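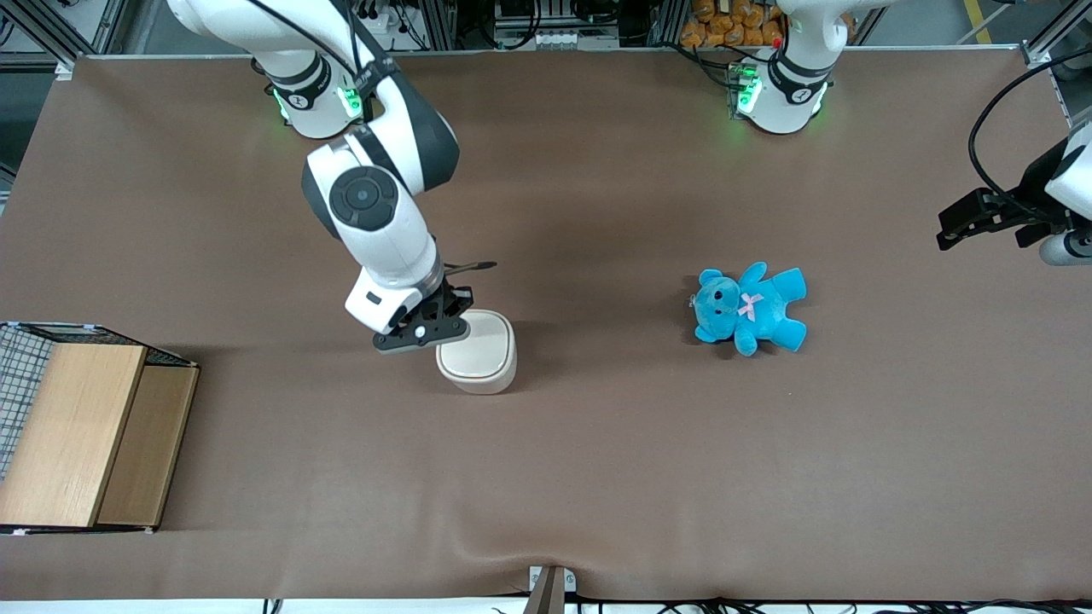 Ullus Community Help > Shared Workcells > Good Practice

Is a reset of the table required between runs when two arms share one workspace? Our site rules do not address soft items.

Calteck_Support
Yes. Return both arms to the home position, open the grippers, and confirm that every item is in its starting area. Log the reset before the next run. Plush items should be checked for loose ribbon or thread.

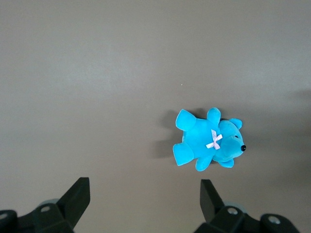 flatex_user20
We only do this at shift change and have had no trouble in 375 runs. Your safety lead may want more.

Ruggiero Desk
Shift change alone does not meet our internal rule. Please follow the first reply.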